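Tube kitting at Lostow

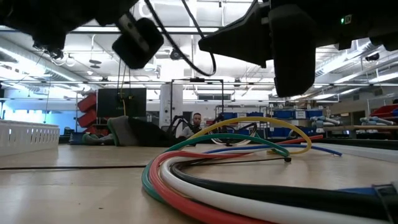 A robotic gripper over a bundle of coloured tubing on a worktable at Lostow.

Tube kitting at Lostow is the partly automated preparation of plastic tubing sets at the Lostow works of Skemex. It is best known locally for how much it altered the working day of the people who used to do all of it by hand.

Background

Tubing sets were once coiled, clipped and packed entirely by staff at long benches. A good kitter could finish 57 sets in a shift, and sore thumbs were accepted as part of the trade. Planning for robot cells began under the works engineer Libor Hubáček, who insisted that kitters help choose the first tasks. They picked the lifting and sorting of coils — the part they liked least!

Operation

The arms are taught by the kitters themselves, who know how a stiff tube springs back when it is let go. This remains the most delightful feature of the scheme: skill learned over years at the bench now sets the grip and the path of a machine. Colour order and final checks are still done by people.

Effect on staff

The works employs 526 people, and no kitting jobs were cut when the cells came in. Two new grades were created, cell tutor and cell keeper, both open to bench staff after a course at the Flanard training centre. Night kitting ended the following December. Some older hands missed the talk across the benches, and a shared break at 10 am was added at their request.

See also

Urban line
Flanard training centre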